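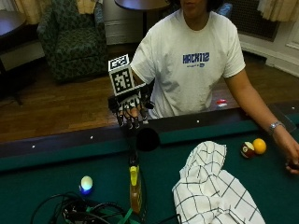 Dulero mostra ao público como se ensina uma mão robótica

Pavolbridge – A empresa Dulero abriu as portas na quarta-feira à tarde e recebeu 200 visitantes, entre estudantes, famílias e alguns profissionais da indústria local. O tema da visita foi o projeto Clanow, uma mão robótica de cinco dedos que deve aprender tarefas simples de casa a partir dos gestos de pessoas.

A demonstração mais procurada foi a da luva. Quem demonstra veste uma luva preta na mão direita, e por cima dela estão fixados marcadores quadrados em preto e branco. As câmeras leem os marcadores e calculam a posição e a inclinação da mão no espaço. A luva, por sua parte, regista a flexão dos dedos. As duas informações chegam juntas ao programa Sang, desenvolvido pela mesma empresa, que as grava e depois as converte em movimentos para a mão robótica.

“O gesto tem de ser natural”, explicou o engenheiro Miloslav Říha, responsável pelo Clanow. “Se a pessoa pensa demasiado nos dedos, nós vemos logo na gravação, e essa gravação serve pouco.”

Os visitantes entraram em grupos pequenos e ficaram de pé, junto à parede, para não passar diante das câmeras. A sessão decorreu sobre uma mesa de bilhar de pano verde, com alguns objetos espalhados: duas bolas de bilhar, um pano de quadrados, uma pequena bola luminosa de luz azul. São coisas de forma e rigidez muito diferentes, e o público fez muitas perguntas sobre o pano. Říha confirmou que os tecidos continuam a ser o assunto mais difícil para o grupo. Uma bola tem sempre a mesma forma, disse ele, mas um pano amarrotado é cada vez um objeto novo para o programa.

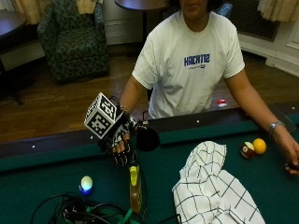 A luva preta com o cubo de marcadores, durante a demonstração em Pavolbridge.

Na sala ao lado, um ecrã mostrava gravações feitas nos meses anteriores. O arquivo que a Dulero apresentou ao público contém 70 sequências, todas de tarefas curtas: dobrar, empurrar, abrir uma tampa, passar um objeto de uma mão para a outra. Emmanuel Muriithi, que dirige a parte de software, deixou os visitantes escolher uma sequência da lista e mostrou-a em câmera lenta, com o esqueleto da mão desenhado por cima do vídeo. Quando o esqueleto tremia, ele parava e explicava o motivo. Em muitos casos um marcador tinha ficado tapado pelo braço, ou a mão tinha rodado demasiado depressa.

Uma professora de física perguntou se não seria mais simples filmar a mão sem luva nenhuma. Muriithi respondeu que a equipa já experimentou essa via e que não a abandonou, mas que os dedos escondidos atrás de um objeto continuam a dar erros grandes. Por enquanto, a luva dá dados mais limpos. O inconveniente é o tempo de preparação, porque cada pessoa tem uma mão de tamanho diferente e a calibração deve ser repetida.

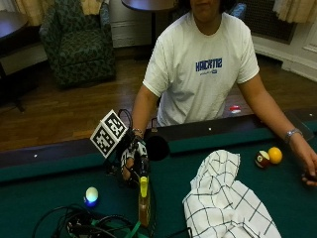 Também se falou de dinheiro e de prazos, ainda que com alguma reserva. O Clanow começou há três anos como projeto interno, com uma equipa de duas pessoas, e só mais tarde ganhou um orçamento próprio. A Dulero não indicou uma data para vender a mão robótica. Říha disse apenas que o próximo passo é um ensaio mais longo, em que a mão deverá arrumar objetos numa prateleira durante um dia de trabalho inteiro, sem ajuda. O ensaio está previsto para setembro.

Entre o público, as opiniões foram variadas. Alguns pais acharam que as explicações eram técnicas demais para as crianças, as quais preferiram ficar perto do ecrã e pedir sempre a mesma sequência, a da tampa. Um antigo mecânico, pelo contrário, teria gostado de ver o interior da mão robótica, que esteve exposta numa vitrina fechada. A empresa tomou nota do pedido e pensa levar um modelo desmontado à próxima edição.

No fim da tarde houve ainda uma conversa aberta sobre o uso das gravações. Muriithi garantiu que o arquivo guarda os movimentos da mão e a imagem da mesa, e que as pessoas gravadas assinam um consentimento e podem pedir que as suas sequências sejam apagadas. Perguntado sobre a venda desses dados a outras empresas, respondeu que isso não está nos planos da Dulero.

Quem não conseguiu lugar pode inscrever-se na receção da empresa para uma visita em grupo. As inscrições fazem-se por ordem de chegada, e os menores devem vir acompanhados por um adulto.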